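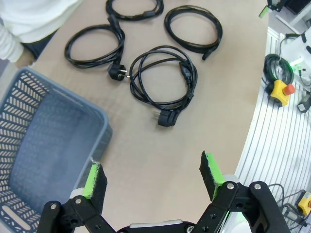 Chapter 4
Programming a Multi-Venue Music Festival

4.1 Scope of the chapter

A festival program is a schedule of concerts that share a name, a budget and a period of time. Chapter 3 dealt with the single concert. The present chapter extends that treatment to a series given in several halls, with visiting ensembles and one resident orchestra.

The running case is the Minon Festival, a choral and orchestral series held each November. It lasts 10 days and offers 18 concerts in four halls. The artistic director, Nazmiye Kurtuluş, fixes the theme and the opening work. All other dates are set by the planning office under Oddur Þorgeirsson.

4.2 Terms

A fixed date is a concert whose hall, day and performers cannot be changed. A floating date has confirmed performers but no confirmed day. A turnaround is the time between the end of one event in a hall and the first rehearsal call of the next. Turnaround includes seating changes, piano tuning and any change of choir risers.

4.3 Order of work

Fixed dates are entered first. Rehearsals for the resident orchestra follow, then floating dates in order of ensemble size. Small ensembles are placed last; a string quartet can use any of the four halls, while a choir with orchestra fits only the largest.

Table 4.1 lists the Minon dates as they stood before the first planning meeting. Seventeen are floating.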